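Worketti Forum > Shared Offices > Kitchen and Break Areas

Mugs and markers on the wood table, can we settle this

Started by kobori_g, 1/26/21

I keep finding the same two things on the wood table: a white mug and a marker. The mugs belong in the kitchen and the markers belong at the whiteboard. I'd like to agree on a rule before I print a sign and tape it up. Pictures from our floor in Caltville.
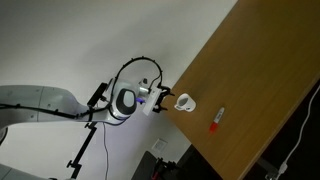
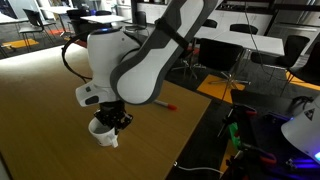
White mug and red-capped marker, in both.

Reading time: 3 min

My proposal is that everything comes off that table at the end of the day. Mugs go in the dishwasher, markers go back in the tray. Anything left goes in a box under the sink, and I empty the box every 30 days.

Genji Kobori
Caltville, second floor

----------

senad_k wrote:

I don't agree with the box. We had one at Stemberg and it filled up with mugs that had coffee dried in the bottom. People stopped looking in it after the first week and bought new mugs. Then we had more mugs than shelf.

A mug on a table is not a problem if the person is still using it. How do you know when they're done?

----------

kobori_g wrote:

If it's still there when I lock up, they're done.

----------

KaedeK wrote:

My concern is the table. Is it solid wood or a finish over something else? We have a light brown one that looks close to that and it has 9 rings on it. I counted because I was asked to get a price for refinishing. All of them are from mugs. Coasters would fix more than a sign would.

----------

senad_k wrote:

Coasters disappear faster than markers.

----------

KaedeK wrote:

Cork ones do. Ours are heavy felt, too big to put in a pocket. We bought them in August and we still have all but one.

----------

t_mizuno wrote:

Red cap doesn't mean red ink, check it before you put it back. Somebody here swapped caps on a whole set and I wrote a full schedule in green.

Also, are those dry erase? If one is permanent and it goes in the whiteboard tray, you will have a worse day than you'd have with a dirty mug. We keep permanent markers in the supply cabinet only, no exceptions.

----------

kobori_g wrote:

There's a label on the barrel. I'll read it tomorrow and report back. As for the table, I don't know what it's made of. It came with the lease.

----------

hoshino_s wrote:

I run the kitchen at the Hayashi building and we went through all of this. What we do now:

Every mug is the same plain white mug. No personal mugs in the shared cabinet. Nobody gets upset when one is moved because they're all alike.

One tray at the end of the counter for used mugs. People will carry a mug to a tray. They will not open a dishwasher, load it and close it.

Dishwasher gets loaded from the tray twice a day by whoever is on the list.

We don't do anything about markers.

----------

senad_k wrote:

The tray is better than the box. I'd support the tray.

No personal mugs is too strict though. I've had mine for years and I wash it myself.

----------

hoshino_s wrote:

Then keep it at your desk. The rule only covers the cabinet.

----------

KaedeK wrote:

Is your kitchen open to the office like Genji's? Ours has a door and a used mug tray would be out of sight. With an open kitchen you'd be looking at it from the work tables all day.

----------

hoshino_s wrote:

Open, yes. We use a tray with a raised edge and it sits behind the coffee machine. You only see it if you're getting coffee. It holds more than 30 mugs if you stack them, but please don't stack them, the handles chip.

----------

t_mizuno wrote:

For the markers, get a cup with a magnet and put it on the whiteboard at hand height. The tray under ours is too shallow and they roll off, and then they end up on whatever table is closest.

----------

kobori_g wrote:

OK. I'm dropping the box. Here is the new version:

Used mugs go on the tray by the sink.
Markers go in a magnetic cup on the board.
Felt coasters on the wood table, 3 to start with.
No sign for now.

Kaede, could you send me the link for the coasters?

----------

KaedeK wrote:

Sent. Get the dark gray. The light ones show coffee.

----------

senad_k wrote:

Fine with all of that. I still think three coasters will be two by next month.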